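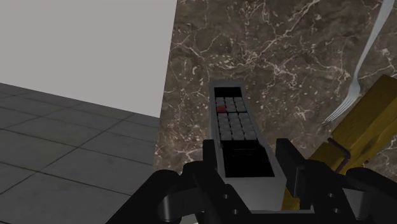 Pandidora Gripper Simulation Kit for School and Club Teams

Classroom licence, 11 seats
Supplied by Umard
Stock code: PGS-11
Page last updated: Feb 27, 2022

Overview

The Pandidora kit is a simulation package for teaching pick-and-place programming with a two-finger gripper. It runs on ordinary desktop or laptop computers. Students write short programs, run them against a set of household scenes, and submit a log file for scoring. No physical arm is needed for any of the course work or for the qualifying round of the Grostley Challenge.

The kit is pitched at students in the last three years of secondary school and at first-year college classes. Some experience with Python is assumed. A student who can write a loop and a function and read an error message will be able to start at Unit 1. Students new to programming should do the bridging exercises in the appendix of the student workbook first.

What is in the kit

– Simulator installer, Windows and Linux
– Licence key for 11 seats, plus one teacher seat
– Scene library, 9 household scenes
– Object library with mass, friction and collision data for each item
– Student workbook (PDF, may be printed for class use)
– Teacher guide with worked solutions and marking sheets
– Scoring tool, the same version used by Grostley judges

A printed workbook can be ordered separately. Programming cables and mounting plates are not included, as the kit has no hardware component.

The gripper model

All scenes use the same parallel gripper. It has two opposed fingers with flat inner faces, and a simulated palm camera provides the wrist view. Opening width, closing speed and maximum force are set from the student's program. The force limit is on by default and can be switched off only from the teacher seat.

Contact is calculated at each finger pad separately. A grip that is off centre will load one pad more than the other, and the difference is recorded in the log. This is the most useful column in the file when a team is trying to work out why an object rotated during a lift.

The gripper does not report slip directly. Students are expected to estimate it from pad load and finger position, and Unit 5 of the workbook is given over to this.

Scene library

The kitchen scenes have a marble counter and a gray tiled floor. Objects that go over the counter edge are scored as dropped, whether or not they are picked up again. The counter surface is patterned, with pale veins over dark brown, and teams using the camera for object detection should expect false edges. A plain surface can be substituted for early exercises by setting the counter finish to "flat" in the scene file.

Objects are placed from a seed value. The same seed gives the same layout on every machine, so a class can work on one layout together or the teacher can hand out a different seed to each pair. Seeds are whole numbers from 1 to 2,271. Seeds outside this range are rejected at load time.

The television remote exercise

Unit 3 uses a television remote control as its main object. It is long, narrow and rigid, with a silver-gray rim around a glossy black face. The sides give the fingers two parallel surfaces to close on. The keypad does not, and a grip across the front and back of the remote loses marks for contact with the keys.

The task has four stages:

1. Find the remote on the counter and work out which way its long axis points.
2. Close the fingers on the silver sides, below the keypad, on the plain part of the face.
3. Lift and turn the remote so that its long body points away from the gripper.
4. Hold the pose until the timer ends.

The red button in the upper block of keys is the only red feature on the remote and is the recommended marker for telling one end from the other. A simple colour threshold is enough. Teams that rely on outline alone often pick up the remote by the wrong end, the outline being close to symmetrical.

Other items may be lying on the counter, such as a fork. These are not part of the task. Moving one costs a contact penalty, and the amount is set in the marking sheet. Thin metal items are hard to pick out against the veined finish, and it is worth having students save a wrist camera view with each run so that these cases can be looked at afterwards.

Scoring

Each run is scored from the log file, with no judge input. The scoring tool reads the following:

– Time from program start to stable hold
– Peak force at each pad
– Angle error at the hold pose
– Contact with any object other than the target
– Drops

Club teams entering the Grostley Challenge qualifying round submit 2 runs on seeds released by the organizers. The better run counts. Logs from modified scene files are refused, including logs made with the flat counter finish.

Use with Softić arm models

The simulator loads arm description files in the Softić format. One six-joint arm is supplied. Teams who have built or modelled their own arm may load it in place of the supplied one, provided that the joint limits are filled in and the mounting flange matches the drawing in the teacher guide. Custom arms are allowed in class work. They are not allowed in the qualifying round.

If an arm loads but the gripper hangs in space beside it, the flange offset is missing from the file. Add it and reload. The simulator does not need to be restarted.

System requirements

– 64-bit Windows 10 or a current Linux desktop
– 8 GB memory, 16 GB recommended
– Graphics card with its own memory, for the rendered wrist view
– 12 GB free disk space
– Python 3.8 or later

On machines without a separate graphics card the rendered view can be turned off. Physics and scoring are unaffected, but exercises that use the camera cannot be completed. A class with mixed machines can share saved camera views through the log folder.

Network installation is supported. The licence server checks seats when the simulator starts and again when a log is exported. A student who loses the connection between those two points can keep working and export later.

Known issues

– Very low closing speeds can make the finger position jitter in the log. Keep speed above the value given in the workbook.
– On Linux, the wrist view window opens behind the main window on some desktops.
– Rerunning a seed without clearing the scene leaves the previous score on screen. The log is correct.

Licence terms

The licence covers one school or one club and does not expire. Seats may be moved between machines at any time from the teacher seat. Home use by enrolled students is permitted within the 11 seats. Updates to the scene library are free until the end of January following the year of purchase, after which the installed version continues to work without change.

Schools needing more than 11 seats should order a second kit. The two keys can be combined on one licence server.

Ordering

Order through the Umard schools catalogue or by purchase order. Quote stock code PGS-11. Keys are sent by email to the address on the order, and the teacher guide is released only to a school or club address. Evaluation copies are available for one seat, limited to Units 1 to 3, with log export turned off.

Related items

PGS-WB – Student workbook, printed, spiral bound
PGS-SC – Extra scene pack, workshop and laundry
PGS-TG – Teacher guide, printed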